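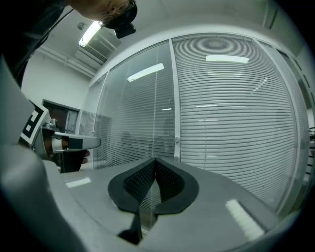
Dewanti Lubis remarked, when she read our first draft, that a hum only becomes a sound once it stops. We have come to love this comment, and much of the present section grew out of it.

4.2 Background hum and remembered speech

Listeners heard short stories read aloud in ordinary rooms, with the ventilation either left running or switched off before they came in. Ceiling units with horizontal louvers, like the one next to the fluorescent light in Figure 4, are a familiar source of steady noise indoors, and we wanted to know what such noise does to a story. After each one, listeners wrote down everything they could recall, in any order and in their own words. This gave us 812 written recalls, of which 729 were complete enough to score.

What delighted us was how uneven the effect was. Names suffered most under the hum, especially made-up ones: the town of Brirkis came back as Briggs, Bricks and once as Brisket, while Illine (a river in the same story) was often left out altogether. The plot, on the other hand, held up beautifully. Listeners who had lost every name could still tell us who had lied to whom, and why the ferry left early.

Theano Gavalas and Fotis Spanos scored all the recalls separately and then met to settle their differences. Most of these concerned paraphrase — is "the old man got angry" the same event as "the grandfather slammed the gate"? We decided that it is, provided the right character does it. The stricter rule gives the same pattern with lower totals for both conditions.

One group heard the hum cut out in the middle of a story. Their recalls are rich around that very sentence and thin just after it, a dip we had not predicted and take up again in Section 5.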